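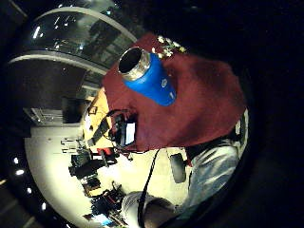

Speaker notes: The grip fault at Jivemstead
Posted 22nd October by R. Opoku
Filed under: Talks & Slides, Robot Safety

Slide 1. Title

Thanks for having me. I have 20 minutes and I plan to leave some of that for questions. I work on hand-held gripper tools at Rarketti, mostly on the part that decides how hard the fingers close. The talk is about a fault we had in September, what caused it, and what we changed. The tool is called Remo. It's the one with the trigger handle, for those who have seen the older version with the slider.

Slide 2. What the tool does

Keep this short. A person holds it, squeezes the trigger, the fingers close. There is a motor in the loop, so the trigger is a request and the controller decides the force. Point out that the motor is the reason we have a safety story at all. With a plain mechanical linkage, letting go of the trigger opens the fingers. With ours, letting go sends a message.

Slide 3. The fault

The person using the tool had closed on a bottle and wanted to put it down. They released the trigger. The fingers stayed shut. They squeezed and released again, and the fingers closed a little tighter each time. After the third try they reached over with the other hand to pull the bottle out, and the fingers opened on their own while their thumb was between them. They then closed again.

Pause here. The injury was a bruised thumb and a split nail. Say that plainly and move on. People will ask about it later.

Slide 4. Timeline

Read the times off the slide. The gap between the first release and the fingers opening was 10 seconds. That is a long time to be holding something that won't let go. The stop button was on the control box, out of reach for anyone with one hand on the tool and the other on the bottle. The written procedure said to press stop before touching the fingers. The person knew the procedure. They had read it that morning.

Slide 5. Where the work happens

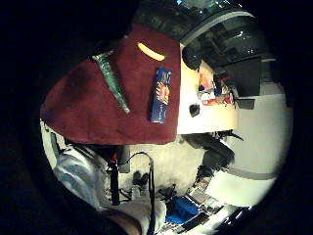
A lot of our testing is picking things up from a cloth and putting them back, over and over, with objects of different shapes. A bottle is harder than it sounds. It rolls, it's smooth, and the neck is much narrower than the body, so the force that holds one end can slip on the other. People doing this for an hour stop thinking about the tool. They think about the object. When it sticks, the first thing they do is grab the object.

Ask the room: how many of you have cleared a printer jam without switching the printer off? Wait for hands.

Slide 6. Cause, part one

The controller logged error 513 at the first release. That code means the position reading and the motor current don't agree. The controller's answer to 513 was to hold the last force and wait for a good reading. Somebody chose that years ago so that the tool would not drop what it was carrying. For a dropped object, fine. For a person's hand, wrong choice.

Slide 7. Cause, part two

While it waited, the controller kept the trigger messages in a queue. When the reading came back, it played them all out in order. Open, close, open, close, as fast as the motor could go. So the fingers opened and shut on presses the person had made several seconds before.

If there is a laptop with sound, play the motor recording. If not, skip it. Don't try to imitate it.

The bad reading came from a worn connector at the base of the handle. We replaced it. I don't want to spend time on the connector. Connectors wear out, and there will be another one.

Slide 8. What we changed

Old trigger messages are thrown away. Only the newest one counts.

On error 513 the motor power is cut and a spring opens the fingers. Yes, it drops the object. We accept that.

There are now 2 stop buttons, one on the box and one on the handle under the thumb.

After any fault the tool stays off until it is reset at the box.

Slide 9. Still open

The spring opens the fingers slowly when they are holding something wide. We haven't settled on a stiffer one, as it makes the trigger feel heavy and testers complain about their wrists by the afternoon. There is also no light or beep on the tool when it faults, so the person has to notice that it has gone slack.

We still don't have a good way to practice the fault with new users. Turning the power off by hand doesn't feel the same as having it happen mid-grip.

Slide 10. Questions

Likely ones: why no force limit (there is one, it was not exceeded), whether gloves would have helped (probably for the nail), whether the old units are fixed (all of those at Jivemstead, the rest are waiting for springs). Repeat each question into the microphone before answering.

Last updated: slide 9 wording changed after rehearsal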